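Prostby Allotment Water Group
Minutes, ordinary meeting, Apr 19, 2021

1. Previous minutes
Approved with one correction: item 4 should read "shutoff valve", not "check valve".

2. Supply line
The Zuseo quote for replacing the lower run was reviewed. Price covers trenching and backfill but excludes the meter box. Pipe to be 1 inch throughout. Members on the east side asked that the trench stay clear of the shared path. Agreed. Briem did not submit a quote by the deadline and will not be chased.

3. Storage
Present capacity is one tank of 700 gallons. Proposal to add a second tank of 2,000 gallons on the Turen side, linked at the base with a separate drain. Pad to be compacted gravel. Carried, two against. The objection concerned shade on the neighboring plots and is recorded at the request of those who made it.

4. Watering schedule
Odd plots mornings, even plots evenings, from the end of April. Hoses may not be left running unattended. Notice of any planned shutoff to be posted 48 hours ahead at both gates.

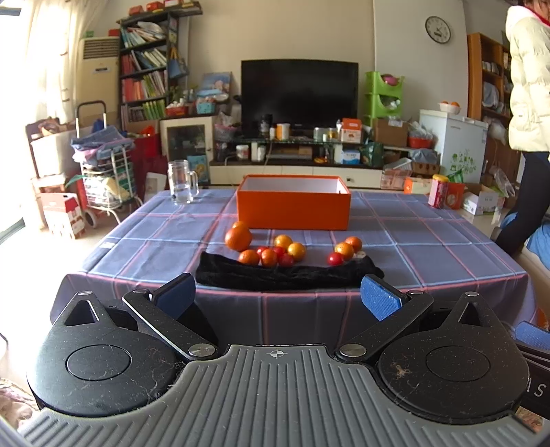
5. Fees
No change to the annual fee. Late payments to be listed at the next meeting by plot number only.

6. Other business
Leak at the north standpipe reported again. Washer to be replaced; if the drip continues, the whole tap will be changed. Gate code unchanged.

Next meeting: date to be posted at the gates.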